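Bimanual box folding, imitation policy results

skollitz_h
Posting our box folding numbers. We trained on 1,907 teleoperated demos, then added a relabeling step that drops the segments where the arms wait on each other. Views below are one wrist camera and the fixed ones.

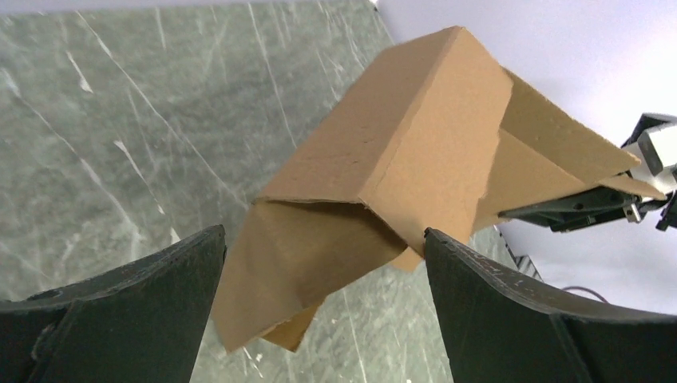
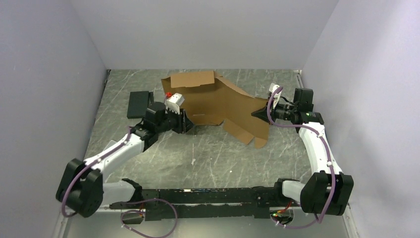
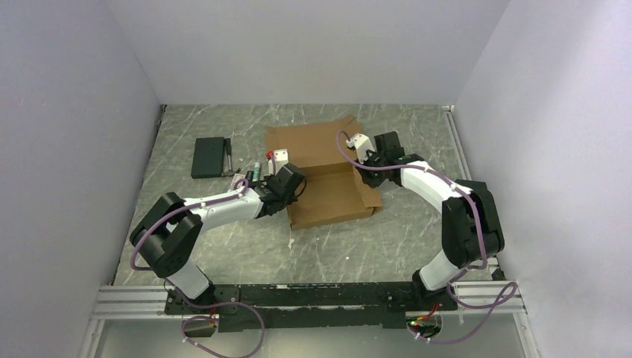
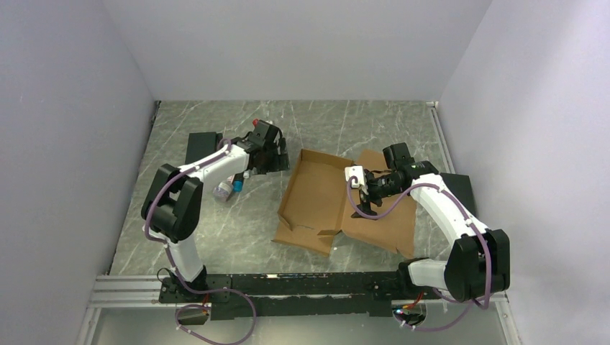

Cardboard box task, two arms, marble-pattern surface. First view is from the wrist.

udine_tm
Did you hold out any box sizes? Otherwise I'd call this memorizing creases.

skollitz_h
We held out 2 sizes. Success dropped on both, mostly at the side flaps.

vukent
I don't agree with dropping the waits. On our setup the waiting was how one arm learned to hold still – take it out and the grips slip.

skollitz_h
We ran 3 seeds each way and saw no extra slips. Your boxes may be stiffer.

udine_tm
3 seeds is thin. Run 5 and post the failures too.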